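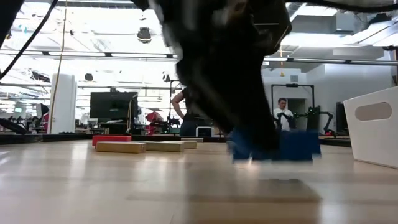
## Loose blocks on a glossy table, what do you put under them?

**dcampbell_219**

Looking for opinions on the play table for our drop-in room in Flendimcombe. The top is light wood with a glossy finish and I like it, but I'm worried about the blocks scratching it. We have plain wooden ones mixed in with colored ones, red and blue mostly. White plastic bin at the end of the table for putting them away, the kind with an oval handle hole.

Do I need a mat or should I leave it alone? Budget is 200 for the whole room and I've already spent some of it.

Dale

---

**Nadiia O.**

Leave it alone. We've had a varnished table in our room for years and the blocks never did much to it. What scratched ours was grit in the bottom of the bin. Tip it out on a Thursday, wipe it, done.

---

**beaudoin_shop**

I disagree with that. Gloss shows everything, and with a bright room reflected in it you'll see every little mark from across the room. Either put down a felt mat or sand it back and go satin. I did one for a neighbor in June, 220 paper and two coats, and it took a weekend.

---

**Nadiia O.**

> Either put down a felt mat or sand it back

Felt is terrible for building. Anything over four blocks high leans. The kids gave up and used the floor.

---

**beaudoin_shop**

Then cork. Thin cork is flat enough. But I'd still refinish it.

---

**dcampbell_219**

Refinishing isn't happening, the table isn't mine to sand. Cork I could do. Does it shed?

---

**vorine_mum**

Ours shed at the edges until I ran tape around it. Black cloth tape, stuck to the cork and not to the table.

Separate question, do you keep the plain ones and the colored ones in the same bin? We split them and cleanup got slower, so I went back to one bin for everything.

---

**dcampbell_219**

All in one bin. I tried sorting them and it lasted a morning.

---

**Nadiia O.**

One bin is right. Just don't fill it to the handle holes or they fall out when you carry it.

I still wouldn't buy the cork. Try a month without and look at the top with a lamp held low to the side. If there are scratches you'll see them that way.

---

**dcampbell_219**

OK, I'll do the month first and wipe the bin out. If it's marked up I'll get the cork and the tape. Will post how the top looks.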